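The Skatton gripper kit, or what you get for 700 dollars

I said in September that I wasn't going to write about any more "turnkey" robot hands, and then Deng put the Skatton kit on sale for 500 and three people emailed me the link. Fine. I paid the 700, as it happens, because the sale had ended by the time I gave in.

You get a two-finger gripper, a wrist camera on a bracket, a power supply, one long cable and a license key for Deng's training software. The pitch is that you guide the arm through a household chore a few times, upload the recordings, and by the next morning it can do the chore without you. "Kitchen ready in an afternoon," says the box. I have owned a lot of boxes that said things.

Hardware first, because it's the part I like. The fingers are stiff and the jaws close evenly. The mount bolted onto my arm without an adapter, and I can't say that for the last two kits I tried. The pads are replaceable, though a spare set costs more than it should and ships from Stutport whenever Stutport feels like it.

My complaint is with the chores. Every demo clip on the product page uses thick, rigid things: blocks, mugs, a can of soup. So I started with bowls, the cheap plastic kind, picked up by the rim.

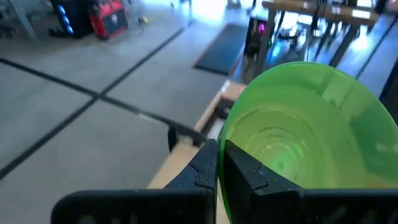

A rim is a fair test. One finger has to go inside and one outside, and if the arm comes in a little too low or too far over, you are pushing the bowl across the table instead of holding it. The wall is thin, so the force setting matters too, and the software gives you three choices: soft, medium and firm. What are those in newtons? The manual doesn't say. I wrote to support and was told that medium "works for most objects."

Rostislav Brabec, who runs the same kit on a bigger arm over at Fustosbridge, tells me he gave up on the presets and sets the motor current himself through the developer menu. You can do that. You have to find the menu first, and it's on page 446 of a PDF that doesn't come in the box.

Then there's the subscription. The license key is good for 2 months, after which the training side stops and you're left with a nice gripper and a manual jog screen. That ought to be printed next to the price.

I'm keeping the hardware. I won't be renewing the software unless Deng publishes real force numbers and shows me a clip of something flimsier than a soup can.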